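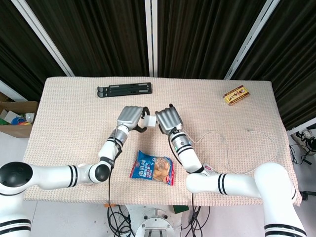
Dalari teleoperation kit, two-arm version: review after a month of bench work

Supplied by Jenuvwood. Tested in September with Kamarul Halim and Magdolna Kerekes operating.

What it does

The Dalari kit lets a person drive two arms and two multi-fingered hands from a seat, and logs everything the arms do so that a policy can be trained on it later. The operator wears a glove on each hand and a tracker on each wrist. There is also a hand-guided mode, in which the arms go slack and you push them through the motion yourself. We bought it for handover and packing tasks with small household goods: snack bags, little cartons, cables, folding stands.

Setup

Calibration of the gloves takes 7 minutes per operator and has to be repeated whenever the operator changes. The manual says otherwise. Kerekes tried loading a saved profile several times and the thumb was out by enough to miss a pinch. Wrist tracking was stable from the first day.

Work on a cloth if you can. On a bare bench top the fingertips skate when they come in low for a flat object. A woven cover gives them something to press against, and thin cables are easier to pick up from it.

Driving it

Single-arm work is good. Reach and grasp on a boxed item can be learned in a morning, and the lag is small enough that both operators stopped mentioning it.

Two-handed work is harder, and it is the reason to buy this model over the Tiser. Holding a small cube between both hands means that each hand is pushing against the other, and the gloves give no force feedback. The operator has to judge grip by eye, with the fingers covering most of the object. Halim's method is to close one hand fully, bring the second in with the fingers half curled, and then stop moving the first wrist altogether. It works well on rigid objects. On a snack bag it gives you crushed snacks.

The forearms are the other limit. With both hands meeting over the middle of the table, the elbows sit wide and the near part of the workspace is largely taken up. Put the objects you need next towards the back or the sides.

Hand-guided mode is smoother for one arm and nearly useless for two, unless a second person takes the other arm. Finger motion cannot be guided at all in this mode, only opened and closed from a pedal.

Recording

We logged 991 demonstrations. The Jugah software that comes with the kit stores joint angles, finger positions and video against one clock, and we found no drift between them. Trimming is slow. Each clip opens in its own window, and there is no way to mark a bad attempt while you are still driving — you have to remember it and go back. The documentation gives 2,000 clips as the ceiling for one project. We have not tested that.

Faults

One glove lost its index finger sensor in the second week and was replaced by Jenuvwood without argument. The cables along the arms need checking before each session, as a loose one will hang over the table edge and can snag on a downward reach. Clips should have been in the box.

Verdict

Recommended for two-handed work on rigid objects, provided the operators are given time to practise. For soft packaging, wait for gloves with force feedback. If you only need one arm, the Tiser is cheaper and its software is better at trimming.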